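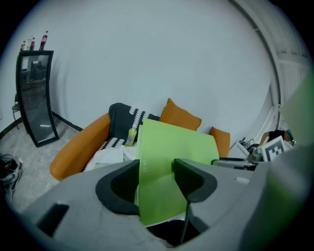 Chapter 6
Tidying the Shared Living Room: Loose Items on Seating and Ledges

6.1 Scope of the chapter

A shared living room collects objects that belong in other rooms. Folders come from the desk, bottles from the kitchen, cloths from the cleaning cupboard. The earlier chapters dealt with rooms in which most items have a fixed place: the kitchen in Chapter 4 and the bathroom in Chapter 5. In a living room the proportion is reversed. The large pieces (sofa, mirror, table, shelving) stay where they are, and most of the small items found on them are in transit.

The chapter covers the removal, sorting and return of these items, followed by the resetting of the seating. Vacuuming, stain treatment and the washing of covers are left to Chapter 8. Readers who have not worked through the sorting terms in Chapter 2 should do so first.

On completing the chapter, the reader should be able to:

sort the loose items in a living room by destination
clear a sofa in the correct order
handle paper files without bending or spilling their contents
identify ledges that are unsuitable for bottles
reset a throw and cushions to a recorded arrangement

6.2 Terms used

Fixed piece. Any item of furniture that is not moved in the course of ordinary tidying. A sofa is a fixed piece. A mirror leaning against a wall is also treated as a fixed piece, although it is not attached.

Dressing. Textile items that belong to a fixed piece and remain with it: blankets, throws, cushions. Dressing is straightened and reset but does not leave the room except for washing.

Loose item. Anything on a fixed piece that is neither part of it nor part of its dressing.

Ledge. A narrow horizontal surface that was not built as a shelf but is used as one. The top edge of a mirror frame, a radiator cover and the back of a sofa are common cases.

Destination. The place to which a loose item is returned. Each loose item has one destination. If the destination is not known, the item goes to the holding box (Section 6.7).

6.3 The order of work

Work proceeds from flat, rigid items to containers, then to cloths, and last to dressing.

Flat and rigid items are removed first. Folders, books and magazines are stable when held but slide easily when leaned against a cushion. They also hide smaller items behind them. A folder standing upright on a seat can conceal a pen, a phone or a remote control, and the seat cannot be inspected until the folder has been lifted away.

Containers follow. A bottle standing on a seat cushion rests on a surface that gives under load. If a person sits down or a knee is placed on the cushion, the bottle tips toward the depression. For this reason the sofa is not leaned on or knelt on until every container has been taken off it.

Cloths are taken third. A cloth left crumpled on a seat is picked up by the middle, shaken out over a hard floor and inspected on both sides. Its destination depends on its condition, which cannot be judged while it is crumpled.

Dressing is handled last. Straightening a blanket while a bottle stands in front of it is a frequent cause of spills, and the blanket is disturbed again in any case when the bottle is removed.

6.4 Folders and paper

A folder is gripped at or near the middle of its lower edge if it is carried upright, or along the closed edge if it is carried flat. It is not picked up by one corner of the cover. A cover lifted by the corner opens under the weight of the contents, and unfastened sheets leave from the opposite side.

Where a folder carries a printed number or label, the label decides its destination. The contents are not read for the purpose of sorting. An unlabeled folder goes to the holding box with its cover closed.

Color may be used as a secondary guide. In the Sarnum house, on which several exercises in this book are based, household papers are kept in bright folders and work papers in gray ones. The rule is useful at a distance, but it is overridden by any printed label.

Papers found outside a folder are squared into a single stack and placed face down in the holding box. They are not inserted into the nearest folder.

6.5 Bottles

Bottles in a living room are divided by contents and by closure.

Drinks in closed bottles are returned to the kitchen. Drinks in open bottles are also returned to the kitchen, but are carried singly and upright. Cleaning liquids are returned to the cleaning cupboard. The color of a liquid is not evidence of what it is. Yellow-green liquids in clear plastic, for example, include soft drinks, dish soap and several floor cleaners. The label is read. If there is no label, the bottle is set aside on a hard surface and its owner is asked.

The distinction between a full and a part-full bottle matters chiefly on ledges. A tall bottle filled only to the lower third has a low center of gravity and stands fairly well. A full one of the same shape does not, and requires a wider base of support.

6.5.1 Bottles on ledges

The top of a mirror frame is often used as a display shelf. The practice should be discouraged for the following reasons.

The frame depth is usually less than the diameter of a large drink bottle. Part of the base then overhangs.

A leaning mirror has a top edge that is not level from front to back. The steeper the lean, the more nearly level the edge; a mirror standing close to vertical against the wall is more stable for objects on top, but is itself more easily tipped forward.

Any item that falls from the top of a mirror passes directly in front of the glass.

When clearing such a ledge, one hand steadies the frame and the other removes the bottles. The tallest is taken first. The remaining bottles are lifted straight up, one at a time, without sliding them along the edge. The steadying hand stays in place until the last bottle has been put down elsewhere.

If the household wishes to keep a row of bottles on display, a wall shelf is fitted. A shelf 80 mm deep is adequate for small bottles. Larger bottles require a deeper shelf with a raised front lip. The Fjeld shelf used in the exercises is 475 mm long and has such a lip.

6.6 Resetting the sofa

Resetting begins only when the seat is clear. Seat cushions are pressed back until they meet the backrest, and the gap along the rear edge is checked by hand for small items.

6.6.1 Throws and blankets

A throw with a banded or zigzag pattern makes misalignment visible. The bands serve as a guide: one band is chosen as a reference and set parallel to the top edge of the backrest. The throw is then smoothed downward from that band and over the seat. Smoothing upward from the seat pushes slack toward the top, where it gathers and slides off behind the sofa.

A throw that covers both back and seat is tucked into the gap between them to a depth of one hand. Without the tuck, the throw is drawn forward each time a person stands up.

Dark throws show lint and crumbs more readily than patterned light ones. They are shaken outdoors before being reset.

6.6.2 Cushions

Cushions are placed after the throw. Where cushions differ in size, the larger is set nearer the back and the smaller in front or to one side. Cushions of the same color as the sofa are hard to distinguish from it at a glance, and are counted before the room is signed off. The arrangement chosen is recorded on the room card so that it can be repeated by another person.

6.7 The holding box

The holding box is a rigid, open-topped box kept near the door of the room. It receives loose items whose destination is unknown. Liquids and food are not placed in it.

Items remain in the box for 7 days. At the end of that period, unclaimed papers go to the household file and other items are offered to the members of the household in turn. The box sold as Paver in the Flernirari storage range is suitable, as its sides are tall enough to support a folder in the upright position.

The box is not a destination. If it fills before the period has ended, the sorting step has been carried out poorly and the room card should be reviewed.

6.8 Common faults

Moving items from the seat to the armrest. A rounded armrest offers no stable surface, and the item must be handled a second time.

Carrying a folder and a bottle in the same trip. Condensation or leakage from the bottle reaches the paper.

Using a cloth of unknown history to wipe the mirror. Residue in the cloth leaves streaks and may contain grit. Only a fresh cloth from the cupboard is used on glass.

Straightening the cushions first. The room looks finished while loose items remain in it, and these tend to be left until the next day.

6.9 Preparation for the practical work

The practical work in Section 6.10 requires a sofa with a throw and at least two cushions, a leaning mirror, a labeled folder, a cloth and several closed bottles filled with water. The bottles should differ in height. A room card is drawn up before any item is touched, listing each loose item, the fixed piece on which it was found and its destination.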